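Handheld Gripper Sessions at Home: Good Practice Gallery

Catby Field Notes > Collection Rules

The rules on this page apply to everyone who records household tasks with a handheld gripper for the Nwachukwu project. They were written by Tumelo Sibiya, who runs collector training at the Dellville office, and they replace the short checklist that went out in November. The full rulebook is 60 pages long. What follows is the part that collectors ask about most, which is how to set up, what to check on the tool, and how to behave in a home that people live in.

Before the first recording

Get the consent form signed before the tool comes out of its bag. The form covers one home and one adult. If another adult lives there, that person signs a separate form, even if they plan to be out all day.

Walk through the room with the resident and ask what should be put away. Letters, bank cards, medicine labels and family photos come off every surface that might be recorded. Do not move anything yourself. Clothing, bedding, furniture and decorations can stay as they are. We want rooms the way people keep them, and a collector should not tidy up to make a room look better.

Check the tool in this order: finger pads, linkage screws, bracket, handle. Pads that are worn smooth or peeling at a corner get changed before the session. A loose screw means the tool goes back to the office. Collectors do not tighten screws in the field, even if they have the right driver with them.

Open and close the jaws fully five times with nothing between them. Both sides should move the same amount. If one lags, write it on the session sheet and use the spare.

Choosing the work surface

Any surface the resident uses in daily life is allowed, including beds, sofas and floors. Soft surfaces need more care. A tray or box lid will shift when the jaws press down on it, so approach slowly and stop if it starts to slide. 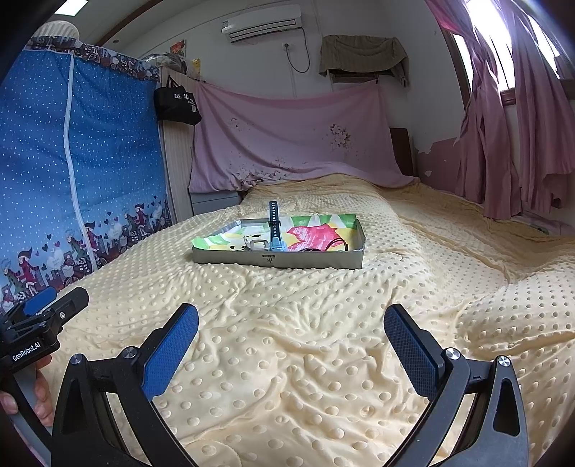 Small items with cables take the most time to do properly. Open the jaws wide before you reach, bring them down over the item, and close only until it is held. Straps and cords should be gripped near the thick end. Do not pull a cable free if it has caught on something. Open the jaws, back away, and try from the other side.

The resident's own electronics may be used only if the form lists them by type. Keep the lift low, no higher than the width of your hand, and always over the soft surface or the tray. Anything with a cracked screen or a swollen battery is left out of the session.

During the session

One hand stays on the handle. The free hand keeps out of the work area from the start of a recording to the end of it. If you have to fix something by hand, stop the recording first and mark it as interrupted.

A single task should take no more than 40 seconds. Longer recordings are hard to review and most of them are sent back. After 9 tasks in a row, put the tool down and rest your wrist.

A failed grasp is kept. Do not delete it and do not repeat the task at once to cover for it. Mark it as failed and go on to the next one. In the last review we went through 847 recordings, and the most common fault was a missing failure mark.

Children and pets stay out of reach of the jaws. If either comes into the room, stop and wait until they have left.

After the session

Put every item back where the resident had it, and ask them to check. Wipe the pads with a dry cloth. Fill in the session sheet before leaving the home, including the room, the surface and the type of each item handled. Report any damage the same day, however small, and leave the resident a copy of the report.

Uploads go through Nandisell only. Do not send recordings by email or chat, and do not keep copies on a personal phone or laptop.

Related pages
Consent Forms: Which One to Use
Finger Pad Wear Guide
Working in Shared Rooms
How Reviewers Mark a Recording
Returning a Damaged Tool

Last updated: March 2021

Contact the Dellville office | © Catby | Back to top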